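Onden Wavy Sponge Cloth, Pale Green

Home / Kitchen / Washing up and wiping down / Cloths and sponges

In stock. Sold singly or in packs of 2.
Product code: 700

A cloth for wiping things. We did try to write something grander, and Menaka Munasinghe, who runs the Andance kitchen shop and has to answer the emails, crossed it out.

The Onden is a sponge cloth in pale green with a wavy pattern. It goes about its business on worktops, hobs, sinks, fridge shelves and the bit of the table where the toddler sits. It soaks up spilt tea at a respectable speed. It will also soak up spilt red wine, though it will remember the occasion for longer than you do.

We've stocked it since the shop was a shelf at the back of the Moser hardware counter, and it outsells things we're much prouder of. There is a hand-thrown butter dish on this site that took us a year to find. In the time it takes us to sell one of those, we sell a boxful of these. We've made our peace with that, more or less.

What it's good at

Worktops, mostly. The ridges get a grip on dried porridge and the soft side of its nature comes out on glossy cupboard doors, where it leaves fewer smears than a tea towel and a great many fewer than a sleeve. It's decent on tiles and bathroom taps. Wrung out well, it will do a window if you're not fussy about windows.

It holds a surprising amount of water, so wring it over the sink and keep your socks clear.

What it's not good at

Burnt pans. Please stop using it on burnt pans. We sell the Juda scourer for that, it costs less, and it enjoys the work. The Onden will have a go because it's polite, and then you'll write to us about the state of it.

It also isn't a pan holder. One customer has tested this for us and nobody else needs to.

Looking after it

Rinse it after use and hang it over the tap or the edge of the bowl. Left in a wet heap it will start to smell like a rugby bag, and that's on you. Once or twice a week, put it through the wash with the towels, or on the top rack of the dishwasher with a peg on it. No fabric softener, which makes it slide over spills in a dreamy, useless way.

It goes stiff as it dries. We get a steady trickle of messages about this in August, when people come home from a fortnight away and find theirs has turned into a biscuit. Wet it and it will forgive you.

Colour

Pale green, somewhere between mint and the inside of a cucumber. It looks greyer in a north-facing kitchen and greener beside anything red. We've had it described back to us as blue, which we can't help with. If you need it to match your tiles exactly, order one first and the rest later.

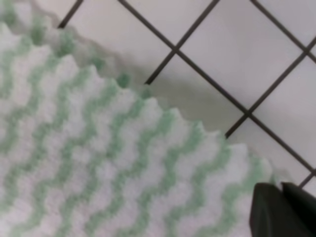
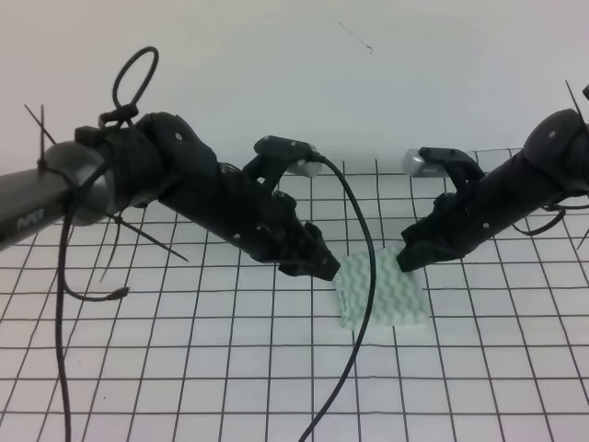
Sizes and packs

There is one size. It suits an adult hand folded once, or a large adult hand flat. You can cut it down with ordinary kitchen scissors if you'd like smaller ones for the bathroom, and the cut edge holds up well enough. Mark the bathroom one. We can't stress this enough.

Single cloths come loose in a paper sleeve. The pack of 2 comes in the same sleeve, slightly fatter. Trade buyers (cafés, holiday lets, village halls with a rota) can order by the box through the Andance trade page, where the pricing is better and the photography is worse.

Delivery and returns

Orders placed before 2 pm leave the same afternoon. The cloth fits through a letterbox, so there's no need to stay in for it. Unused cloths can come back to us for a refund. Used ones can't, and we'd like to thank everybody in advance for reading that sentence twice.

Questions we get

Will it scratch my hob?
Ours hasn't scratched the one in the staff kitchen. Wipe the crumbs off first, as it's usually the crumbs that do it.

Can I use bleach on it?
You can, but it will fade and fall apart sooner. A hot wash does the job.

Does it come in other colours?
There was a yellow one. It sold very slowly and looked like cheese. We may bring it back if enough people ask, so far it's Menaka's mother.

Goes with: Juda scourer, Andance enamel washing-up bowl, Moser sink brush (spare heads sold separately)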